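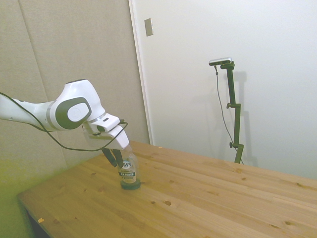

Offene Stimmungen und Wechselbass
Begleittext zur vierten Sitzung, Seminar »Gitarre im Folk und Blues«

Drucken | Per E-Mail versenden
Lesezeit: 3 Minuten

Letzte Woche haben wir den Daumen in Standardstimmung laufen lassen, und ich war wirklich begeistert, wie schnell bei vielen der Groove da war! Heute drehen wir an den Wirbeln. Wer noch nie in Open D gespielt hat: Freut euch, das ganze Instrument klingt plötzlich größer.

1. Die Stimmungen

Open D: D A D Fis A D
Open G: D G D G H D
DADGAD: wie Open D, nur die dritte Saite auf G statt Fis

Bitte immer von oben her stimmen, also erst zu tief gehen und dann hinauf zum Ton. Die tiefe Saite braucht nach dem Umstimmen ein paar Minuten, bis sie hält. Prüft sie an der Oktave zur vierten Saite nach, mit dem Ohr, das Stimmgerät darf danach gerne recht haben.

2. Der Daumen

In Open D liegt der Grundton auf der sechsten und auf der vierten Saite. Der einfachste Wechselbass pendelt zwischen diesen beiden, jeweils auf den Vierteln. Spielt das so lange, bis ihr euch dabei unterhalten könnt. Dann kommt die Quinte auf der fünften Saite dazu (6 – 4 – 5 – 4), und schon rollt es!

Dämpfen: Der Handballen liegt ganz leicht am Steg auf. Zu weit vorne wird der Bass stumpf, zu weit hinten dröhnt er. Die richtige Stelle ist auf jeder Gitarre ein bisschen anders.

3. Hörbeispiele

a) Marisol Echeverri, »Rivadeneyra«. Open G, Kapo im zweiten Bund, also klingend A-Dur. Achtet auf den Einsatz der zweiten Strophe: Die Melodie kommt eine Achtel vor dem Bass, und dieser winzige Vorsprung trägt das ganze Stück. Ich habe das bestimmt hundertmal gehört und bekomme immer noch Gänsehaut.

b) Burgi Hauser, »Judum«. DADGAD, ohne Kapo. Burgi Hauser lässt die Terz fast überall weg, man hört deshalb lange nicht, ob Dur oder Moll gemeint ist. Erst im Zwischenspiel fällt das F, und dann ist es ein richtig dunkles d-Moll. Großartig!

c) Duo Lakimetti, »Lulo«. Zwei Gitarren, eine in Open D, die andere in Standardstimmung. Hier bitte nur auf die linke Gitarre hören (Kopfhörer!). Der Daumen bleibt stur auf den Vierteln, obwohl die Oberstimme in Dreiergruppen läuft.

4. Übung

Zwölftaktiger Blues in D, Viertel = 50. Je vier Takte Tonika, dann zwei Takte G (Barré im fünften Bund), zwei Takte D, ein Takt A (Barré im siebten Bund), ein Takt G, zwei Takte D. Zuerst nur Bass. Im zweiten Durchgang auf jede Zwei und Vier die erste Saite mit dem Ringfinger dazu. Wer sich sicher fühlt, ersetzt den Barré durch einen Slide. Tempo erst steigern, wenn beide Durchgänge ohne Stocken laufen.

5. Bis zum nächsten Mal

Transkribiert die ersten 27 Sekunden von »Judum«, Tabulatur reicht völlig. Abgabe bis 17. September im Fach vor Raum 508. Die Aufnahmen stehen in der Mediathek unter der Signatur 925. Nächstes Mal: Bottleneck, bitte ein Glas- oder Metallröhrchen mitbringen, das auf den kleinen Finger passt.

Diese Website verwendet Cookies. Mit der weiteren Nutzung erklären Sie sich damit einverstanden. OK | Mehr erfahren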